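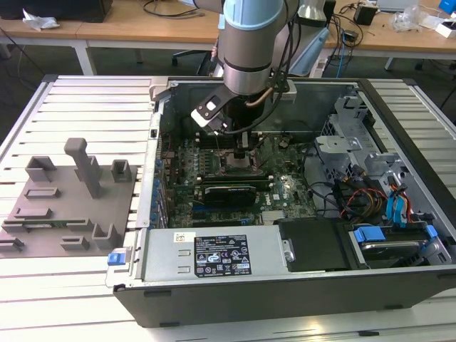

Mutora desktop disassembly cell
Progress report to the programme office, Endholm
Reporting period: April to July

1. Summary

Work in this period was confined to software. The perception and planning modules were rewritten against a common part model, the contact controller was moved to its final cycle rate, and the logging tools were brought into daily use. Two of the three deliverables due in July are complete. The third, unattended recovery after a failed grasp, is late and is discussed in section 5.

2. Perception

The fixed camera is now the only source of the case pose. The tower is laid on its side with the panel off, and the software fits the rim of the case first, then the motherboard, then the parts seated on it. Fitting in this order removed most of the errors recorded last period, in which the edge of the expansion card was taken for the edge of the board.

The part detector was retrained on 3,000 labelled frames. Detection of memory slots, drive cage and power supply is reliable under the lighting in the laboratory. Cables remain the weak point. The loops of power and data wiring beside the drive are detected as a single region, which the planner treats as an obstacle of fixed height. This is safe but wasteful, as it rules out approaches that an operator would use without hesitation.

Coloured release latches and drive clips proved useful as landmarks. On the tower model used for development they are blue, and a simple colour test finds them faster than the trained detector does. The test is kept as a cross-check only — other models have latches in black or grey, and we do not want the pose estimate to depend on them.

3. Planning

The planner (Eze) now takes the part model directly and no longer needs a hand-written sequence for each tower. Given a target part, it works out which parts block access and proposes an order of removal. Planning time for a single approach into the open case has come down to 400 milliseconds, from a figure in seconds at the start of the year.

Approaches to the processor socket took most of the effort. With the memory slots on one side and the graphics card on the other, the gripper has little room to turn once it is below the rim. The planner therefore fixes the wrist angle before descent and allows only small corrections afterwards. The cable bundle on the arm is modelled as a swept volume. It was previously ignored, and plans were being accepted that would have dragged the cables over the case wall.

The printed fixture plate beside the case has been added to the world model, including its posts, cradles and slotted blocks. Each holder has a named placing pose. Changes to the plate are read from the drawing file at start-up and need no edit to the code.

4. Control and tooling

The contact controller runs at 500 Hz. Force limits are set per part and stored with the part model. Descent stops on first contact, the measured height is compared with the expected one, and the motion continues only if the two agree. The comparison threshold is still set by hand.

Alus, the logging and replay tool, records camera frames, joint states and planner decisions on one clock. Any logged run can be replayed against a new build, and a set of 20 runs is now replayed before each merge. Two regressions in the pose fit were caught this way in June. Disk use is higher than planned, and older logs will be thinned to planner decisions and joint states.

5. Delays and risks

Recovery after a failed grasp still requires an operator. The software recognises the failure but cannot yet tell whether the part has moved, so it withdraws the arm and waits. A second pose fit after withdrawal is written and under test in simulation. We expect to move it to the cell in September.

Simulation of flexible cables is too slow to use in the replay set. No remedy is proposed in this period.

6. Next period

Complete grasp recovery. Split the cable region into separate loops where the view allows it. Replace the hand-set contact threshold with one derived from logged data. Extend the part model to a second tower layout with the power supply at the opposite end of the case.

No change to the budget is requested.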